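Walls, Tables and the Mystery of Room 16

The partitions are up. Readers with long memories will recall that this newsletter first announced them as imminent in June, then as very imminent, then not at all for two issues while we wrote about the bicycle shed. They are now standing on the ground floor of the Salazar building, and they stay standing if you lean on them, which I have tested more often than my job requires.

The panels come from Plumard, in a colour the order form calls Morning Chalk and everybody else calls white, or grey if the blinds are down. We had a choice of 36 colours. The sample cards went round the building for most of the spring and came back with coffee on them and a great many opinions, among them a strong showing for dark green. Then the quote for dark green arrived, and it was discovered that we had all secretly preferred Morning Chalk.

What you get for the money is less echo. The old ground floor was one long space in which a dropped teaspoon could be enjoyed at both ends. With the panels in, you can hold a conversation at one table without being joined by people at the next, unless you want them, in which case you will have to walk over and ask. The panels meet at seams, and the seams run the full height. Please don't post notes, cards or takeaway menus through them. We have already had to fish out a menu, and it wasn't even a current one.

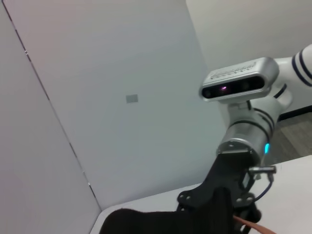

The tables are the other half of the story. They are white too, from the Esero range, and they replace the brown ones that wobbled. I was fond of the brown ones. You could put a mug down anywhere on them and the ring simply joined the others. A white table keeps a record of you. Pencil shows, biro shows, and so does whatever is on the underside of every cardboard box ever delivered to Brallatden. A damp cloth gets rid of most of it and the cloths live under the sink, where they have always lived, folded in the same optimistic pile.

A few requests, then, before the tops acquire any more character.

Cut things on a mat. There are mats in the tall cupboard, on the second shelf, beneath the laminator that doesn't laminate.

Run your cables so that people can get past the end of the table without high-stepping. Clips are in the drawer marked Clips. The drawer marked Misc also contains clips, and I would leave it shut.

Don't drag the tables. They have feet that screw up and down for levelling, and a table that has been dragged will have three feet that agree and one with its own views. Lift from both ends, and put it back level when you've finished.

If you stick anything to a panel, use the low-tack tape and take it down when it stops being true. The sign on the old wall giving the opening hours of the sandwich van outlived the van by several years and caused real disappointment to visitors.

And so to the numbering. The bays have been given numbers that follow on from the rooms upstairs, which sounds sensible until you learn that upstairs already had a Room 16 and so, now, does downstairs. Parcels are going to whichever is nearer the lift. One of them will be renumbered. Upstairs feels it was there first and downstairs has already printed a door card, so I expect this to run for at least another two issues.

Anyone who finds a wobble, a gap or a sharp corner should ring extension 253. Please don't ring 123, which is still printed on the poster by the stairs and connects to the boiler room, where the phone is answered politely but without much interest in tables.

The brown ones are stacked in the back corridor and free to anyone with a van. Bring your own beer mats for the short leg.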